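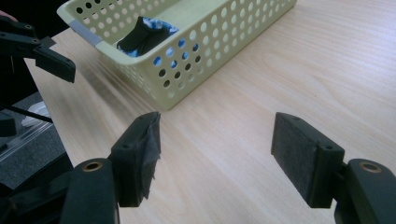

Cream basket with gray handle, on the sorting table.

Satemley House Residents' Association
Minutes of the laundry room meeting
Wednesday, April 4, 2018, 6 p.m., ground floor lounge

Present: Diệp Lâm (chair), Hường Khương, Lợi Hứa, Xuân Bùi, Eilif Boström (minutes)
Apologies: none received

1. Minutes of the last meeting
Agreed with one correction. The dryer in the corner was serviced in October, as Xuân had reported, and the date in item 4 has been changed.

2. Left items
Clothes are still being left in the baskets after people finish folding. Hường said it is mostly single socks and small things. Diệp asked how long we should keep them. Lợi suggested one week, Xuân wanted two. Agreed on two weeks on the shelf by the door, then to the clothing bank. Anything left in a basket goes on the shelf at the evening check.
Action: Hường to write the notice. Xuân to translate it into Vietnamese.

3. Baskets
The plastic baskets with the round holes are liked and will stay. Two residents have been taking them up to their apartments and keeping them there overnight. Diệp will speak to both. Lợi proposed writing "Laundry Room" on the handles in marker. Eilif thought marker would rub off and asked for tags. It was agreed to try marker first - tags can be looked at again if needed.
Xuân asked for six more baskets from Vesard in the same size, so that they stack with the ones we have. Agreed.
Action: Lợi to order, Diệp to sign off on the invoice.

4. Sorting table
Hường reported that wet laundry is being put straight onto the wood. She would like a washable cover. Lợi is against a cover, which he says will slide around and end up in a machine. There was some discussion. No cover for now. The notice under item 2 will also ask people to keep wet things in a basket.

5. Machines
The Taravance washers have had no faults since the last meeting. The meter on washer two read 2,339 cycles on Monday. The service contract calls for a new door seal at the next visit. Xuân asked if the spin could be made quieter after 9 p.m. Diệp will ask the service engineer.

6. Money
Balance in the laundry account is $1,000. The baskets will cost $42 including delivery. Hứa Hardware has offered to supply the marker and a new bulb for the back light at no charge. Lợi declared an interest, as the store is his brother's. Thanks to be sent.
Action: Eilif to write.

7. Any other business
Lint bin - please empty it when full, the bags are under the sink.
Hours stay at 7 a.m. to 10 p.m.

The meeting closed at 7:05 p.m. Date of the next meeting to be posted on the board.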